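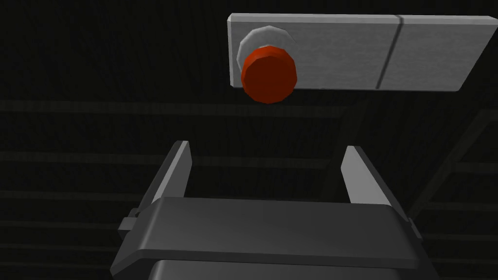
22 March 2024

Grafting day! I have been waiting for this since the catalog came, and my thumbs are so sore that I'm typing this with the sides of my fingers, but I want to get it all down while it's fresh.

Up at six, coffee, out to the shed to look at the rootstocks one more time. They came from Brevgate in a box taller than my kitchen counter, bundled in damp newspaper, and they are beautiful. Pencil thick, straight, with great messy beards of root. I had them heeled into the sand bed overnight and I'm glad I did, the roots were still nice and cool this morning. They're semi-dwarfing, so the trees ought to stay at a height where I can pick without the tall ladder (I hate the tall ladder).

Drove out to Vurnlow with the heater on full. The orchard sits at 830 feet and you really notice it. Down at my place the forsythia is already going and the daffodils are half over, and up there the buds on the old trees were still shut tight as little fists. Perfect for us! You want the scion asleep and the roots just starting to wake up.

Tomos Pugh had the long table set up in the barn with two lamps and a kettle, and his knives laid out on a dish towel. He's been grafting for most of his life and he cuts as if he's buttering toast. One pull, flat as glass. I do three pulls and get something like a canoe. We were doing whip and tongue all day, which is my favorite even though I'm bad at it. There is something so satisfying about the moment the two tongues slide into each other and the whole thing just holds, with no tape on it at all. I did one before lunch where the bark lined up on both sides and I made everybody come over and look at it.

The big event was the Sikora wood. It's the old tree behind the Vurnlow well house, the one with the split trunk, and last fall it gave maybe a bucket of apples in total. Yellow with a rusty cheek, ugly as anything, and they taste of pears and lemon and something a bit like walnut. I have not stopped thinking about that pie. Tomos cut the scions in the cold snap and kept them in his fridge in a bread bag with a wet paper towel, and they came out plump and green under the bark. Half the old limbs are hollow now, so every stick of it felt like a small treasure.

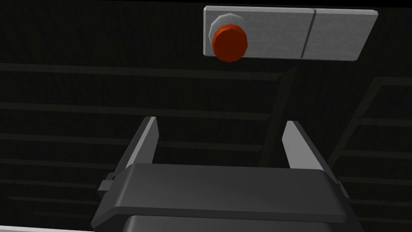 Red button on a gray panel.

Lunch was leek soup and the end of a very good cheese. Valentin Pop turned up in the middle of it with mud to his knees, having walked over the hill, and he brought a tin of Gistumus, the sealing wax he swears by. You warm the tin in a pan of water and dab it on with a little brush. It smells like a church! I've always used the stretchy tape and nothing else, and I'd assumed wax was a fussy extra, but it goes on so neatly over the cut tip of the scion and you can see at a glance which ones you've missed. I'm converted. I'll have to find out where he gets it.

Valentin does his tongues shorter than Tomos does, and they had a long and very happy argument over it while the soup went cold. Tomos says a long tongue grips better. Valentin says a long tongue splits the stock, and then of course I split one straight after, trying it Tomos's way, so that didn't help. I tried the short one for the rest of the afternoon and it suits my hands better. Note for next year: sharpen at lunch as well as in the morning. By two o'clock my knife was dragging and I was pushing at it, and that's how you cut yourself. (Small one, left thumb, nothing exciting.) 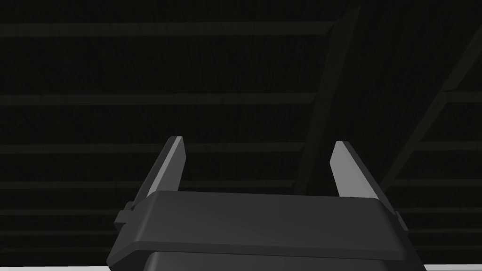
How soon can you tell whether a graft has taken?

Usually three to six weeks after grafting, when the buds on the scion swell and push out leaves. Early growth can come from what's stored in the wood, so leave the tape on and wait for strong new shoots before you trust it.

I wrote that out on a card and stuck it on the shed door, mostly for my own benefit. Last year I was out there every morning poking at the buds and I'm sure I knocked at least one loose. This year I am going to keep my hands in my pockets.

We reached 100 a little before five and Tomos rang the cow bell that hangs by the barn door. Such a good noise! Most of them stay up at Vurnlow in the nursery row, and my share came home with me lying across the back seat under a wet blanket: Sikora, a couple of russets, and a red-fleshed one whose tag has smudged, so that will be a surprise. They're in the sand bed again now, labeled in pencil this time. The marker I used before had washed off by summer and I spent August guessing.

Still to do: clear the strip along the south fence, find the tree guards (garage? under the sleds?), order more tape, oil the knife and put it somewhere sensible. I also promised Valentin some of my rhubarb, and he wants it before it gets too big to move. There's frost forecast for the low ground tomorrow night, so I'll throw the old quilt over the sand bed before I go to bed.

Forgot to say that there were lambs in the field by the bottom gate, 3 of them, standing on their mother. Too cold to stop for long but I did stop.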